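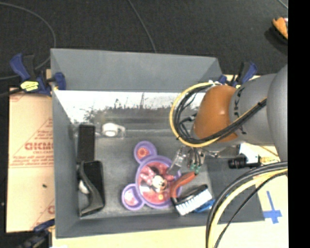

My electricity supplier, Skandix, would like me to be "flexible". The letter came in October and used the word in nearly every paragraph. If I let the company decide when my water heater runs, it will take a bit off the bill, and in return I get an app.

I have read the terms twice. The saving is given as "up to 12 per cent", and I have never in my life met the person who receives the "up to" part of an offer. A neighbour signed up last winter and reckons she is around 20 pounds better off over the year. She also had a lukewarm bath one Saturday and couldn't get through to anybody until Monday.

I don't object to the principle. Demand has peaks, peaks are expensive, and it makes sense to heat water when everyone else is asleep. We had a night tariff for this when I was a boy. It ran off a clock in the cupboard under the stairs, my father set it, and nobody at head office could change their mind about it at teatime.

What I doubt is the bargain. Esko Hämäläinen, who writes a column for the trade press, calls these schemes "a partnership between household and grid". Partners usually see the same books. Skandix knows what it pays for power every half hour and what it saves by switching me off. I know what turns up on my bill. When I asked how my share was worked out, I was sent a link to a page on saving energy in the kitchen.

Then there is the box. The controller is made by Drultora and is free for 2 years, after which there's a "service fee to be confirmed". Who signs up to a fee to be confirmed? You wouldn't take a gym membership on those terms, and a gym can't turn off your hot water.

Perhaps I'm being unfair. Supporters say these schemes need large numbers before the savings come through, and that grumblers like me hold things up. Maybe so. But it's odd to ask customers to go first and find out the price later. Put the fee in the letter, along with a promised saving with no "up to" in front of it, and I'll read it a third time.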